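Minutes – Household Tasks Working Group, April meeting
Present: Kumiko Ogura (chair), Ifor Rowlands (minutes), representatives of Imel and Tanabe
Apologies: Dastell
Start: 10:00

1. Minutes of the previous meeting
Accepted with one correction. The Dastell entry under towel folding should read "not attempted".

2. Desk tidying, simulation
K. Ogura reported on the pen-and-cup task in the Skotenard simulator. The arm is to pick up a marker from a white table and place it in a wire-mesh pencil cup. A run of 1000 trials has been set up, with the starting position of the marker varied. Scoring will be done from the final state only – marker in the cup or not. 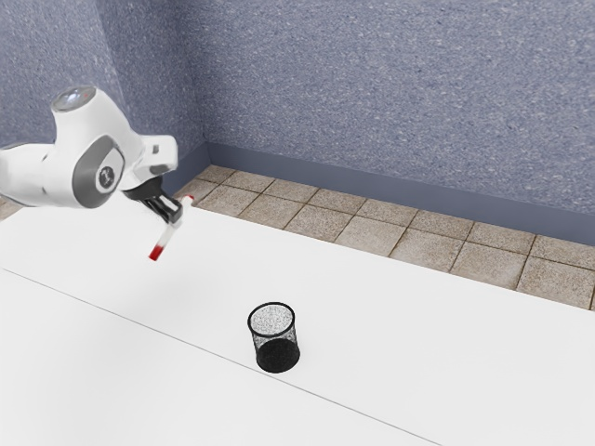 Imel asked whether final-state scoring is enough. A marker dropped from height and one lowered in would score the same, and in a real home the first may tip the cup. K. Ogura agreed to log release height as a separate column. The pass mark stays as it is.

I. Rowlands noted that a thin object held at a slant is harder to place than a block. The opening of the cup leaves little margin, and any tilt at the grip carries through to the lower end. Tanabe's view was that wrist orientation should be corrected before the arm travels to the cup. No decision.

3. Grasping from a flat surface
Discussion of how low the fingers should go before closing. Tanabe favors a fixed clearance above the table. Imel favors descending to contact and backing off, which is slower but copes with an uneven surface.
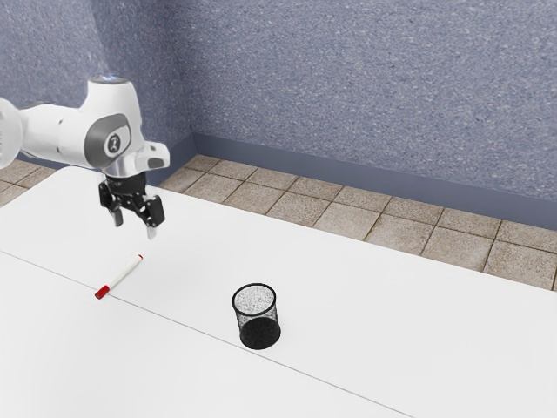

Both methods to be run on the same 25 starting positions, with the marker at different angles. Time per attempt to be recorded along with the result.

4. Readiness for household use
The chair asked for a plain statement for the annual report. Agreed wording: "Single-object tidying on a clear surface is suitable for testing. Cluttered surfaces, soft items and unattended operation are not." Imel wanted "unattended" defined – held over.

5. Actions
KO – add release height to the log.
Tanabe – run the clearance comparison, 4 repeats per position.
IR – circulate the agreed wording to Dastell for comment.

Meeting closed 11:40.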